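Fletbridge Partitioned Shipping Carton, 5-Cell Range
Product group: Packaging / Corrugated / Dividers
Page last revised September 30, 2024

The Fletbridge carton is a brown corrugated box supplied with a matching divider set. It is meant for heavy items of regular shape that should not touch each other in transit: power supplies, small motors, pump bodies, bottled fluids. Cartons and dividers ship flat and are set up by hand.
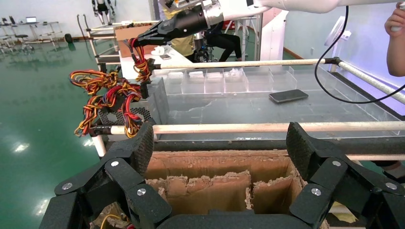
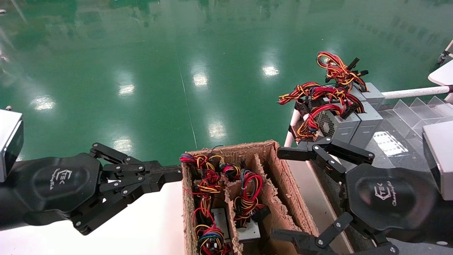

Material
The outer wall is double-wall board. Dividers are single-wall, slotted to half depth and assembled without glue or staples. Both are made from recycled stock. Expect small differences in shade between batches. Color is not grounds for return.

Sizes
Stock sizes are numbered 2, 5 and 10, by the number of cells in the divider set. All three use the same outer carton, so stacked loads stay even when sizes are mixed. Internal dimensions are on the data sheet, part 845. Measure the item at its widest point, including any connector or handle, before choosing a cell size.

Assembly
Fold the carton along the score lines and close the bottom flaps, short flaps first. Tape the center seam and carry the tape past each edge. Open the divider set on a flat surface until the walls stand square, then lower it into the carton in one piece. Divider walls should meet the carton walls without bowing. If they bow, the set has been opened out of square or belongs to an older carton.

Loading
Place the heaviest items in the center cells. In the 2-cell version, load both sides or fill the empty one with paper. Loose cables should be tied before loading. Keep contents below the top of the dividers, as the dividers carry part of the stacking load.

Storage
Store flat, off the floor, in a dry room. Board that has been damp and dried out again loses strength and should be used only for internal moves.

Reuse
Cartons may be reused while the corners are sound. Check the slots in the divider walls first - they wear before anything else does. Divider sets are sold separately under the Skandville name and fit all current Fletbridge cartons. Joo dividers from the previous range do not fit.

Ordering
Cartons are sold in bundles of 10, divider sets singly. Orders are packed at the Sesthorpe warehouse. Mixed bundles are not available. For custom cell layouts, send a drawing with the item weight to Tamer Zoubi, technical sales. Custom sets cannot be returned once cut.

Related items: paper void fill, edge protectors, carton tape, pallet sheets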